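The picking arms start at Stevens, and I got to go look

2022-11-09

I've been hearing about the new arms at the Stevens returns warehouse in Starkunham since May, so when they finally said I could come by for a morning I cleared my calendar (and wore sensible shoes, for once).
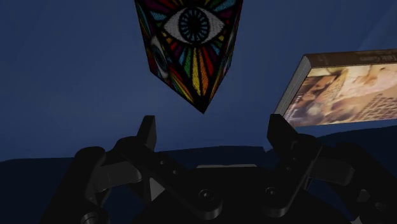
Practicing on a screen first

If you don't know Stevens, they handle returned goods for a bunch of online shops. Books, gift items, toys, odd decorations, all the stuff people order at midnight and send back a week later. Every piece gets taken out of a tote, looked over and put in the right bin, and until this fall every bit of that was done by hand.

The arms come from a company called Lundent, and the software that tells them how to grab things is Curis. Before anything gets tried on the floor it's tried in simulation, and that's the part I could have watched all day! You get the view from right behind the gripper, two dark fingers sticking up with a gap between them, and then whatever Curis feels like throwing at it. There was a hardcover book tilted off to one side, and a tall block hanging over the fingers with a big eye on it and rays of every color, like a church window, coming down to a point. I asked if anybody had really returned one of those. I got a shrug.

The crew on the returns line can suggest things for the simulation too, and they do. They know which items are a pain. Thick books are high on the list, I was told, because a cover can swing open when you lift it wrong, and so is anything with a pointy end.

What changes on the floor

Stevens has 182 people in the building, and 34 of them work the returns line. The company says none of those 34 jobs are going away this year. I asked about next year and was told the plan is to move people over to inspection and repacking as they're needed, which I'd call half an answer.

What is changing right away is the bending. A picker on the line told me she used to reach into the bottom of a tote all shift long and went home with a back like a rusty gate. Now she stands at a table at waist height, checks what the arm hands off and decides whether it can be sold again. She likes it. A man two stations down wasn't so sure! He said the old work was hard but you could talk to whoever was next to you, and now he's waiting on a machine and watching a light. I thought that was fair.

Pay stays the same for now, with a small bump for people who finish the Curis training. That part takes two shifts, and it's mostly learning how to stop an arm, clear it and start it again.

How fast is it?

Slower than a good picker, and they were pretty open about that. The arms can sort up to 361 items an hour as a group, and anything they can't get hold of after a couple of tries goes to a person. Stevens wants the first 100 totes of each shift to go through the arms by spring, with the rest staying on the old line.

I'm going back once the second row is in, and I've been promised a turn at the stop button.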